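**Handkamera-Demos im Wohnzimmer: wie viele pro Aufgabe?**

**regelkreis_nord:** Stand Oktober: 309 Episoden für »Gegenstand vom Boden aufnehmen«, alle in derselben Wohnung. Policy wie im Purves-Repo, Beobachtung nur Handgelenkkamera. Val-Loss flach, Erfolgsrate am Gerät mäßig. Mehr Daten oder mehr Räume?

**tensorklemme:** Mehr Räume. Wir hatten für Brestent 2073 Episoden aus zwei Zimmern, das Modell hat vor allem die Zimmer gelernt.

**kuebelwagen7:** Sehe ich anders. Bei 309 würde ich erst die Startposen streuen. Ein neuer Raum mit immer gleicher Anfahrt bringt wenig.

**tensorklemme:** Startposen streuen hilft nicht gegen Gegenlicht. Wie steht bei dir die Belichtung?

**regelkreis_nord:** Automatik. Startpose ist tief über dem Boden, Blick Richtung Fenster, Sofa rechts, Couchtisch voraus: 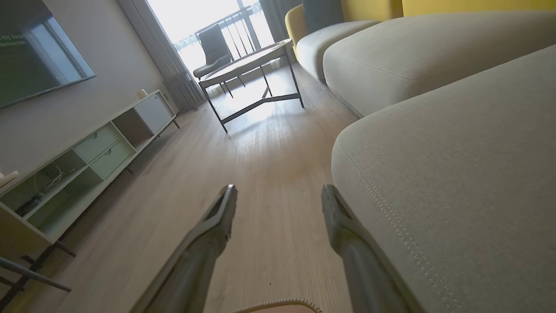

Die Automatik würde ich ungern fixieren, sonst saufen die Episoden vom Abend ab. Aufgenommen wird zwischen 9 und 19 Uhr. Aktionen sind relativ zum Greifer, Öffnungsweite als eigener Kanal.

**kuebelwagen7:** Fenster ist stark überstrahlt – egal, solange das Ziel auf dem Boden liegt. Dreh die Hälfte der Starts vom Fenster weg und trainiere neu.

**tensorklemme:** Und nach Raum splitten, nicht nach Episode. Dein Val-Loss sagt sonst nichts aus.

**regelkreis_nord:** Mit einem Raum schwer zu splitten. Zweite Wohnung ist angefragt, bis dahin Startposen.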